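**Repair room at Kumelham takes on more hands**

The repair room in Kumelham will open for longer from May, after a winter in which it took in 800 items from homes in the town.

Shazia Butt, who runs the bench, said most of the work is small: a loose handle, a split seam, a plug that needs changing. People are asked to bring things in clean and with any loose parts in a bag.
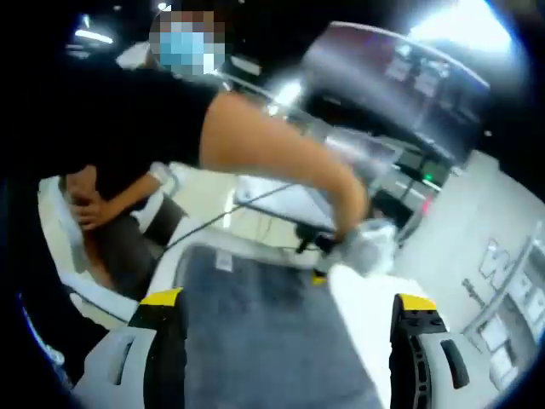 The room will now open at 10 in the morning and three new places are being offered to people who want to learn at the bench. Learners start with hand tools and move on to electrical items after three months.

"We'd like people to stay while the job is done," Butt said. "They go home knowing how to do it next time."

Spare parts come from Moltier, a hardware shop in the same street, which sells them to the room at cost. Larger items such as washing machines can't be accepted. Places at the bench can be booked at the front desk.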